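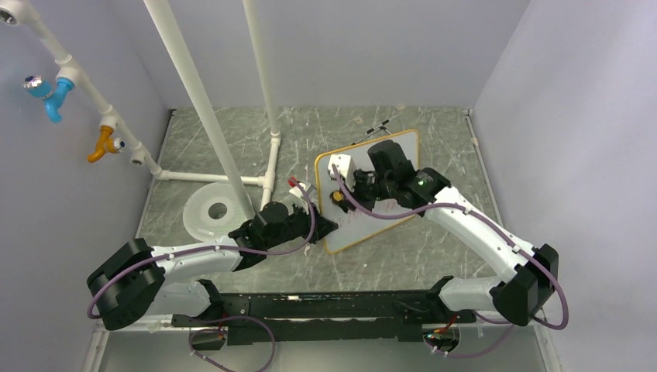

My checklist for small whiteboards has grown since January, mainly because people kept asking me what I meant by "check the edges" (fair enough!). I go round with a pencil and a clipboard and I do every board the same way, whether it lives on a wall, on a desk or, like the one with the yellow-orange edge, flat on a grey marble-patterned floor with faint red marks still across the middle. Faint red is exactly the sort of thing item 3 is for, so do keep reading.

Search checklists Go

Room 23, loose boards and bits
Checked: Tuesday, November 12, 2024
By: Carmela Bianchini

1. Corners rounded, no splits or sharp bits
OK. I run a thumb along the whole rim, slowly, both directions. The Perkberg boards used to come up rough at the joins and I still don't trust them.

2. Board not left where someone will step on it
COMMENT. Floor boards are fine while they're being used, but they go back in the rack at the end. Ernő Antal slid a good half metre on one last winter and was very gracious about it.

3. Old writing comes off
COMMENT. Red is the worst, I've always found! Try a dry rub first, then a damp cloth, then the Ralier spray if you must. Write down which one you got to.

4. Eraser soft all over, no hard lumps
Squeeze it. If it crunches, bin it.
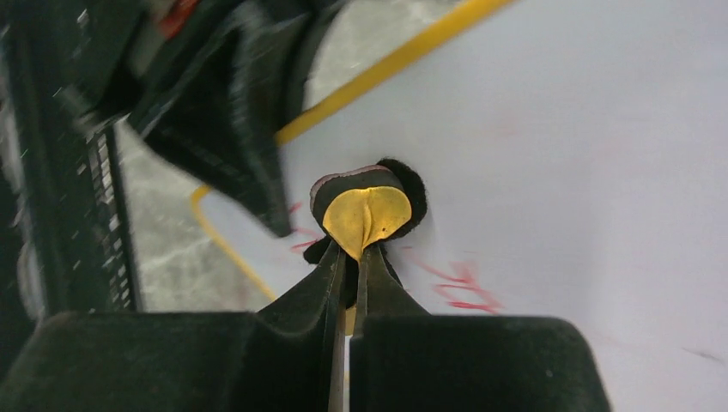
How often should a felt eraser be replaced?
When it starts leaving more on the board than it takes off, and for a board in daily use I'd look at it once a month. A good brush outdoors buys you a bit longer, but please not over the carpet.

5. Eraser put back with its board
COMMENT. Ettore Guerra and I disagree here. He likes them all in one tub, I like one per board, and the sheet says one per board because I typed the sheet.

6. Pen caps on, pens stored flat
OK, though two of the blues are on their way out.

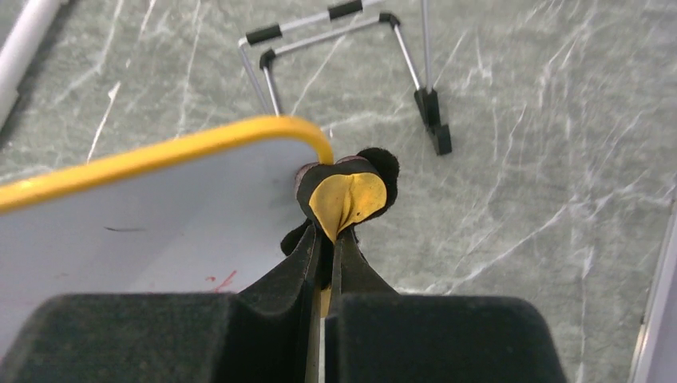 7. Stands steady, feet all touching the floor
Give it a gentle push from each side. Thin metal ones bend without you noticing, so crouch down and look along the legs. If it rocks, tag it and put it by the door, and don't fold paper under the foot (I know who does this).

8. Spray bottle labelled and lid tight
NOT DONE. Cupboard was locked and Myung-ja Son had gone home with the key. Will do it next time I'm in.

9. Spare rim trim in the drawer
OK. Plenty of the Tsuchiya strip left, 25 lengths, so no need to order.

Carmela D'Amico has asked for a column for initials and I'll add it when I reprint.

Related checklists
Folding tables and trestles
Extension leads, form 272
Step stools, form 321
Rinum shelving: what to look for
Craft cupboard, twice a year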